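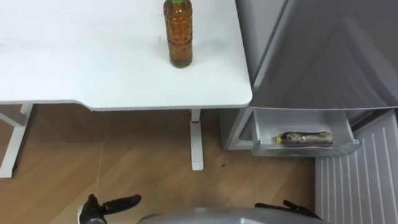
**Protokoll Werkstatttreffen Skornden, 2022-01-14**

Anwesend: Tainá Brito (Protokoll), Rocha, Jonte, Wiebke, später noch Malte

**1. Stand Aufbau**

- Tisch bleibt neben dem Kühlschrank. Malte wollte ihn drehen, abgelehnt, sonst müssen wir alles neu einmessen.
- Aufgabe "Flasche aus Schublade auf Tisch" ist ab jetzt die Hauptaufgabe. Tassen erstmal nicht mehr.
- Liegende Flasche in der Schublade ist der schwierige Fall, die stehende auf dem Tisch nehmen wir als Vergleich. Grüner Deckel = stehend, gelber Deckel = liegend, bitte nicht tauschen, sonst stimmen die Notizen nicht mehr!
- Rocha: Schublade wird von Hand aufgezogen, bis der Griff sitzt. Wiebke dagegen, will das gleich mitprogrammieren. Vertagt auf Februar.

**2. Hände**

- Rechts schließt der Daumen zu spät. Jonte hat Seilzug nachgespannt, hält mal, mal nicht. Evtl. Rolle ausgeschlagen.
- Links ok, Zeigefinger bleibt aber manchmal gestreckt stehen. Erst Firmware, dann schrauben.
- Ersatzfinger von Nalgate: 2 bestellt, Lieferung offen. Tainá fragt nach.

**3. Software**

- Nesano (unser Steuerskript, neuer Zweig) läuft bei Wiebke, bei Jonte nicht. Vermutlich falsche Bibliothek, schauen die beiden zusamen an.
- Log hat jetzt über 1.000 Einträge, 622 davon mit Kommentar. Rest nachtragen oder löschen? Keine Einigung. Malte will löschen.
- Kopfkamera: Belichtung fest einstellen, Automatik aus. Weißer Tisch macht sonst Ärger.

**4. Werkstatt**

- Kabel am Boden: Malte besorgt Kabelbrücke. Bis dahin nicht mit dem Rollwagen drüber.
- Kühlschranktür nach Versuchen ZU. Steht schon im letzen Protokoll.
- Budget: 1.000 Euro fürs Halbjahr, Finger und Netzteil gehen davon ab. Rocha macht Liste.

**5. Offen**

- Not-Aus: zweiter Taster neben die Tür? Wiebke misst Kabelweg aus
- Wer schreibt die Anleitung für Neue? (Jonte vielleicht)
- Drehmoment Handgelenk, Werte fehlen noch

Nächstes Treffen im Februar, Termin per Mail. Schlüssel hat solange Rocha.

T. B.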